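Storing a mixed lot of plastic bowls, and getting tomato stains out

Posted in Kitchen and Home, 2022-12-22

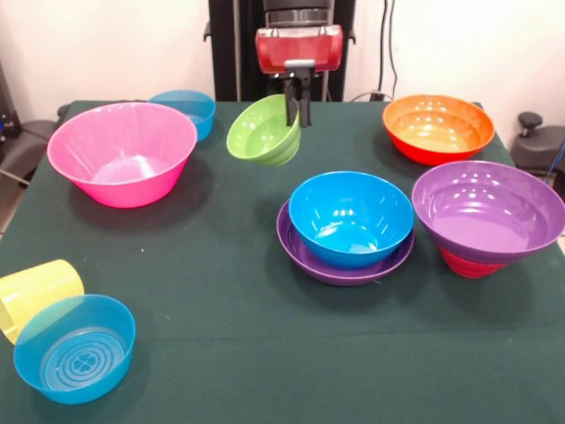 I have ended up with a lot of coloured plastic bowls in different sizes, plus a plate and a cup. They won't go into one pile without leaning, and my cupboard shelf is only 35 cm deep. Is there a sensible order to stack them in? Two have also gone orange inside from pasta sauce. Washing-up liquid does nothing.

NototcombeKitchen

Sort by rim, not by height. Anything with a wide flared rim goes at the bottom, and narrower bowls sit inside it. Bowls with ridges on the outside tend to jam, so put those on top or keep them separate. The plate goes flat under the lot. I would make two short piles. One tall one always ends up on the floor.

For the stains, mix bicarbonate of soda with a little water, spread it on and leave it overnight — then rinse and put the bowl on a sunny windowsill for a day or two. You may have to wait until February for the sun.

prarnard_656

just get a basket and chuck them in, mine have been like that for years

Vergate4

Agree with the two piles. If they stick together, put a square of kitchen paper between each one, and make sure they are dry first. I wouldn't use a scouring pad on the stains. It scratches the plastic and the next sauce goes in deeper.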